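Notebook, grease and paste shelf
October 29, 2024

Finally got to the shelf. I have been promising Sawsan since before the summer that I would go through every tub, tube, jar and unlabeled film can of goo we own, and the long rain this morning took away my last excuse. 153 containers, counted twice, the second time with tea. I had guessed half that. Writing it all down while my hands still smell of it.

The question I started with was a simple one: which of these still do what we bought them for? Greases and pastes are mostly the same idea, a liquid held inside something solid, soap or clay or a fine powder, the way a sponge holds water. Leave one alone for long enough and the liquid wanders off. Sometimes it pools on top and you can stir it back in, sometimes it creeps up the wall of the jar and out under the lid, and sometimes the light part just goes off into the air and you are left with crayon.

Worst first. The Distard white grease in the big tub has a finger-deep layer of yellow oil on it. I stirred a spoonful back together on a glass plate and it looked lovely for as long as it took me to rinse the spoon, then it started weeping at the edges again. The small tub of the same stuff, kept lid down on the bottom shelf, is perfectly smooth. Same label, same batch stamp. I would love to say it was the lid, but the small tub has also hardly been opened, so I can't separate the two.

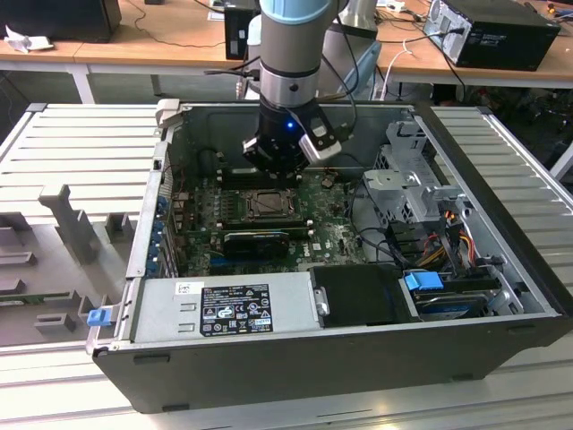
The clock oils did much better than I feared. We have the old Cornico bottles in the wooden rack, all still clear, no gum around the stoppers except for the one that lost its stopper and has been wearing a scrap of cling film. That one is out. Put a drop of each on a clean steel strip, tilted the strip against the window frame and left it through lunch. They all ran, and they all ran to within a pencil width of each other, so I'm happy to keep using them on anything that isn't somebody's grandmother's clock.

Thermal pastes next. I know we only keep them for the odd job but there are a surprising number of half-used syringes in the drawer (please, everyone, finish one before you open another). Three of them pushed out a bead of clear oil first and then a plug of something like dry toothpaste. That's the same bleeding as in the white grease, only with a much finer powder holding it. I squeezed what I could onto the plate, and the middle of the plug was still soft. So the drying starts at the nozzle and works back, which fits what Sawsan noticed with the wood glue. A better cap is probably worth more than a better paste.

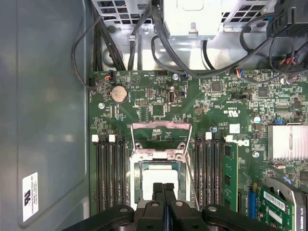
Did a proper bleed test in the afternoon, or as proper as we get. 20 grams of each candidate in a paper cone, cone in a glass, all the glasses in the cupboard over the radiator, where the thermometer sits at 22 with the door shut. I'll weigh the glasses at the end of the week and again in December. I did five greases and then ran out of matching glasses, so the sixth is in an egg cup and I have noted its weight separately. Don't move the egg cup!

While I was in the cupboard I found the Trevevetti sewing machine log, the one with the hour counter. Last entry says 3,733 hours and "gears regreased, grease looked like ear wax." No initials, but the handwriting is Sawsan's and she owns up to it. She thinks that grease went in when the machine was new. It's the most useful line I read all day, given that everything on my shelf has been sitting still and that grease was working. Working grease gets hot and gets squeezed and picks up metal, and I have no idea how to copy that with paper cones. 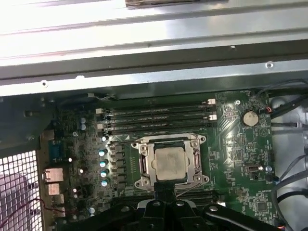

Photo: Yammine Workshop

Labels. I've started writing the date opened on everything in paint pen, on the body of the container and never on the lid, after finding two lids that had plainly swapped homes. Anything I couldn't identify by label or by smell went in the box by the back door for the hazardous waste run. It's a heavy box. If you had something precious in a jam jar marked "GOOD ONE" then come and see me soon — I kept that jar back out of curiosity, but I have no clue what it is good for.

Still to do: the bottom drawer, the silicone stuff, and the two tins rusted shut. Sawsan wants to try storing one tub on its side for the winter to see where the oil goes. I said yes, on a tray. Need more glasses, all the same kind, and a second egg cup if the first one turns out to be a decent size for this. Also ask Distard whether the batch stamp is the filling date or the date they shipped it.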